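Tavares stops hand-held gripper sessions at Raltdale after closing fault; cause found in firmware and cable guide

RALTDALE, September – Tavares, the maker of hand-held gripping tools for robot training, informs its customers, partners and neighbours of a fault which appeared in its Raltdale workspace and which led the company to stop all recording sessions there for 3 working days. One person received a small bruise on a finger. Medical treatment was not necessary, and the person was back at the desk the same afternoon.

The company publishes this information because 435 tools of the same series are in use with customers, and because some of these customers have asked for a clear account. The fault is now understood. A correction is ready and is being sent to all owners of the Climico hand-held gripper, second series.

What happened

Shortly after 10 in the morning, an operator was carrying out an ordinary session with a Climico tool. In such a session the operator holds the tool, closes it on a household object, moves the object to another place and releases it. The movement is recorded and is later used to teach a robot arm the same task.

The second series of the Climico has a small motor which assists the hand. When the operator presses the trigger, the motor helps to close the two fingers, and when the trigger is let go the fingers must open. On this occasion the trigger was let go and the fingers did not open. A colleague who was helping with the objects had a finger between the pads at this moment. The tool continued to hold with its normal assisting force until the operator pulled the battery plug, something that took a few seconds.

The force of the motor is limited by design, and this limit worked as it should. What did not work was the release. Tavares considers a release that fails as a safety matter, also when the force is low, and has treated it in this way from the first hour.

All sessions in the building were stopped before 11 o'clock. The tool was put in a closed box together with its battery and its cable, so that nothing could be changed on it before the examination.

How the cause was found

The examination was led by Belmiro Caldeira, head of product safety at Tavares. The team first read the recordings of the motor current from the tool in question and then compared them with the stored recordings of the other tools used in Raltdale.

In total 1,134 session files were read. In 23 of them the team found a delay between the moment the trigger was let go and the moment the motor received the order to open. In most of these files the delay was so short that the operator did not notice it, or noticed it and thought the pads were only sticking a little to the object. None of these delays had been reported.

The team came to the conclusion that two causes have to come together.

The first cause is mechanical. The signal cable of the trigger passes through a plastic guide inside the handle. When the wrist is turned far to one side, the cable is pulled over the edge of this guide. After long use the insulation becomes thin at this point, and the contact can be lost for a short time.

The second cause is in the firmware. When the contact to the trigger was lost, the firmware kept the last value it had received. If the last value was "closed", the fingers stayed closed until the signal came back. This behaviour was chosen at the time of development in order that a short disturbance of the signal would not make the operator drop a glass or a full cup. It was a wrong decision, and Tavares regrets it.

"We protected the object and we should have protected the hand first," said Belmiro Caldeira. "I have signed the development document where this behaviour is written, so I cannot say that I did not know it. I read it at that time as a question of comfort for the operator. Today I read it differently, and the new rule is very short: without a signal, the tool opens."

What changes in the tool

The new firmware is available to all customers from today. When the trigger signal is missing, the motor opens the fingers and then switches itself off. The tool gives two short sounds and can be started again only after the battery has been removed and put back. Customers should know that an object can fall in this case, and they are asked not to use the tool above glass or above hot liquids.

The cable guide in the handle is replaced by a new part with a rounded edge. The cable itself is 3 centimetres longer, so that it is not under tension when the wrist is turned. Tavares changes both parts without cost, whether the tool is still under guarantee or not. Customers can send the tool to the workshop in Revstead or ask for the parts and the printed instructions, if they have a person who is used to such work. The repair takes roughly half an hour.

Until the new firmware is installed, second series tools should be used only with the motor assistance switched off. The switch is under the rubber cover at the back of the handle. In this condition the fingers are moved by the hand alone, and the fault cannot occur. The first series has no motor and is not affected.

What changes in the workspace

During the examination the company also looked at the way of working in Raltdale, and not everything found there was satisfying. The battery plug was difficult to reach for a person who was not holding the tool. The instruction to keep hands away from the pads existed, but it was on page 9 of a document that new colleagues receive by e-mail. The distance between the operator and the other persons on the floor was left to the judgement of each one.

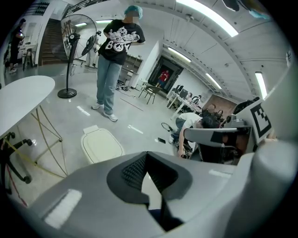 Three new rules are therefore valid since the restart. A colleague who prepares or changes objects does so only after the operator has said aloud "open" and has lowered the tool. Every session begins with a release test, in which the tool is closed on a piece of foam and opened again with the wrist turned fully to the left and fully to the right. And every delay, also a very small one, is written down on the session sheet, with the number of the tool.

Custódio Frade, who is responsible for the daily work in Raltdale, explained that the last of these rules is for him the most important. "My people felt that the tool was sometimes slow, and they found their own ways to live with it. They shook the wrist a little, they pressed two times. They wanted to finish the session and they did not want to complain about a colleague's work. I have told them that I prefer ten complaints for nothing."

The floor itself has also been put on the list. Cables which cross the walking area will be led along the walls or covered, and the places where an operator may turn with the tool will be marked more clearly. This work is not complete. Mr Frade expects that it will need several more weeks, because the room is also used for office work and cannot be closed again for a long time.

Effect on customers and deliveries

Two deliveries of recorded sessions were late because of the stop, and the customers concerned have been informed directly. The 23 files with a delayed release have been marked. They are not deleted, but customers who have received them can ask for a replacement. A robot which learns from such a recording could learn to hold an object longer than necessary, and each customer must decide if this is of importance for the own application.

New tools of the second series are not leaving the Revstead workshop until they have the new guide, the longer cable and the new firmware. At present this means a waiting time of several weeks for new orders. Spare parts for existing customers have priority.

Tavares thanks the colleague who was hurt for the exact and calm report of the event, and for the agreement to let it be used in the training of new operators, without the name.

How to recognise an affected tool

The serial number is on the inside of the battery cover. If it begins with the letters CL2, the tool belongs to the second series. If there is a green dot beside the number, the new cable guide is already installed and only the firmware has to be controlled. The version is shown for a moment when the tool is switched on and connected to a computer.

Owners who have observed a late release, or any other unexpected movement, are asked to stop using the tool, to remove the battery and to write to the product safety office before they open the handle. Please do not send the battery by post together with the tool.

About Tavares

Tavares develops and produces hand-held grippers and records training sessions for makers of robot arms. The company has its recording workspace in Raltdale and its workshop in Revstead.

Contact for the press and for customers: Product safety office, Tavares, Raltdale. The office answers on working days between 9 in the morning and 5 in the afternoon.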